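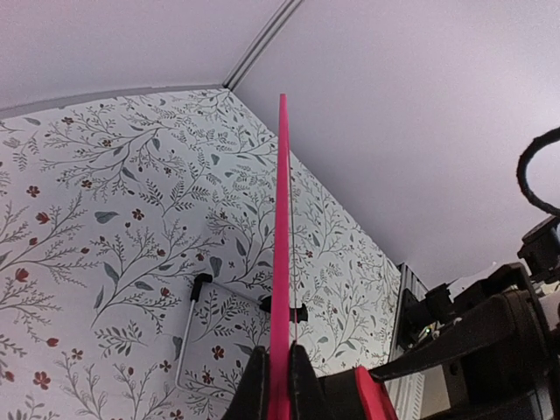

I need advice on labels for seedlings before I start sowing in February. Last year I wrote everything on white plastic sticks with a marker, and by summer the names were gone, so I had many tomato plants and no idea which was which. This year I want a strong color that I can find between the leaves, something like the long flat strip in my picture, bright pink and narrow as a ruler. Seen from its edge it is still very easy to notice, and this is what I want on a crowded bench. My question is what to write with, and if the color will survive the sun. I grow 6 varieties of tomato and 2 of pepper, all in the same small greenhouse. What do you use, and does it stay readable until October?

Thank you in advance,
Bianca Dobre

amado_g wrote:
Hi Bianca. Pencil. A soft pencil, the ordinary kind from school. I know it looks weak compared to a marker, but graphite does not fade in the sun. The ink in the marker does, even when the pen says permanent. I have labels in my herb bed from years ago and I can still read all of them if I wipe the dirt off with my thumb.

On pink I can't say. I only ever used white.

tlanglois wrote:
I agree about the pencil but only when the plastic is a little rough. On smooth shiny plastic the pencil slides and you get nothing. I rub the label with fine sandpaper first, two or three strokes, and then it takes the pencil well.

For the color: my experience with bright plastic outdoors is poor. I had orange ones that became pale, then brittle, and they broke when I pulled them out. The small pieces stay in the soil and you find them for the rest of your life. In a greenhouse maybe it is slower.

Bianca wrote:
Thank you both. I tried the pencil this morning on one of last year's sticks and Timothée is right, it needs the sandpaper. After that it was dark enough. On a strong pink I am afraid that gray pencil will be hard to read. Did somebody try it?

baptiste_h wrote:
Why not separate the two jobs? The color is for finding the pot, the name is for reading. Put a colored strip at the end of each row and write the name on a plain white label beside it. I do one color for each sowing week, not for each variety. Then I can see from the door which trays are the oldest and should be potted up first.

I also keep a notebook with a plan of the trays. If all the labels disappear, I still know. It takes me five minutes when I sow and it saved me twice, once after a storm and once after my nephew "helped".

maillard wrote:
I have to disagree with almost everybody here. Plastic labels are a bad habit. You buy a bag of 400 because it is cheap, you use a few, they break, and the rest sits in the shed. I cut mine from old aluminum blinds and write with a ballpoint pen, pressing hard. The pen makes a groove in the metal, so even when the ink goes away the name stays. It costs nothing and it lasts for many years.

amado_g wrote:
Thierry, for perennials I agree with you completely. For seedlings that stay six weeks in a tray I think it is too much work. Also cut aluminum has sharp corners. I got a nasty cut once when I reached into a tray without looking.

maillard wrote:
You round the corners with scissors. It is one second for each corner.

tlanglois wrote:
One second for each corner and then one hour to find the scissors :)

I would like to add that metal labels are hard to see. They turn dull and look like everything else. Bianca's first wish was to find the label between the leaves, and for this the aluminum is not helpful at all.

maillard wrote:
Then she paints the top with a bit of nail polish, in pink if she likes. Mine have red tops for the peppers and nothing for the tomatoes.

Bianca wrote:
Nail polish is a good idea, I did not think about it. I have some old bottles that I never use.

Another question, because I see you all have experience. How long should the label be? With the short ones the first leaves of the pepper already cover the name, and when I water, the soil splashes up on the writing.

baptiste_h wrote:
Long, always. I push them in until one third is under the soil. And write from the top down, so that the first letters are the highest. If the bottom gets dirty you lose only the end of the name, and mostly you can guess it. I have one that now says only "Sebas" and I know very well that this is my Sebastian.

Put it at the edge of the pot too, not in the middle. In the middle you will hurt the roots.

amado_g wrote:
Is Sebastian the plum tomato? I was looking for seeds of it.

baptiste_h wrote:
Yes, plum, quite late but good for sauce. I can send you a few seeds. Write me a private message.

tlanglois wrote:
Bianca, which tomatoes will you grow? If two of them look similar as young plants, then I would not trust only color codes. I mixed up a cherry and a beefsteak one year and I planted the cherry in the place with the small support. It was a jungle by August.

Bianca wrote:
Mostly cherry types, and one big yellow that I got from a neighbor with no name. I call it "the yellow".

So my plan for now: white labels, long ones, sanded and written in pencil, and a bright strip at the end of each row. For the peppers I will try Thierry's aluminum with the painted top, because they stay in their pots all season. I also want to leave one pink label with marker and one with pencil on the south side and compare them. I will write here in the fall what is left of them.

maillard wrote:
Put one of aluminum next to them, to be fair.

Bianca wrote:
I will! Do you have a good way to cut the blinds straight? Mine are a bit bent.

maillard wrote:
Roll them flat with a bottle first, on a hard table. Then ordinary kitchen scissors, but old ones. Your good ones will suffer.

Contact us | Copyright Mundow Garden Forum | Back to top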